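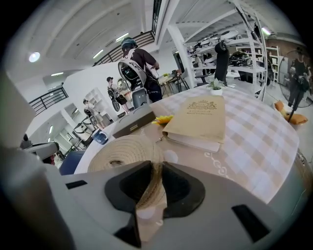

**plusunside_reader** wrote:
Which towns are counted in the Wurkgate metropolitan area?

**Clilik80** wrote:
Wurkgate itself, Yáñez and the small towns along the river up to the county border. Plusunside was added in August, after the last review.

**plusunside_reader** wrote:
Thank you. I ask because my council tax letter still says we are a separate district.

**orchard_lane** wrote:
I don't agree that Plusunside belongs there. Most people here work in Yáñez, and the bus to Wurkgate goes only 5 times a day.

**Clilik80** wrote:
But the review looks at commuting to the whole area — Yáñez is already inside it. So your example speaks for the change. The table is on page 313 of the report, edition of 09/03/2019. 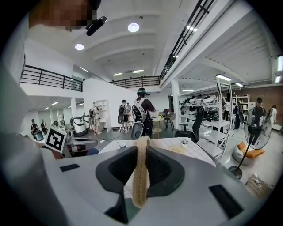 *Large workspace on two levels, with a vaulted white ceiling.*

**orchard_lane** wrote:
I have read page 313. It counts people who travel up to 80 minutes. For me this is too long to call it one labour market.

**tomorrow_bread** wrote:
The old report used the same limit, so at least you can compare them. I would like to see the rents too, they are missing in both.

**Clilik80** wrote:
Rents are in the annex, page 359, but only for Wurkgate and Yáñez.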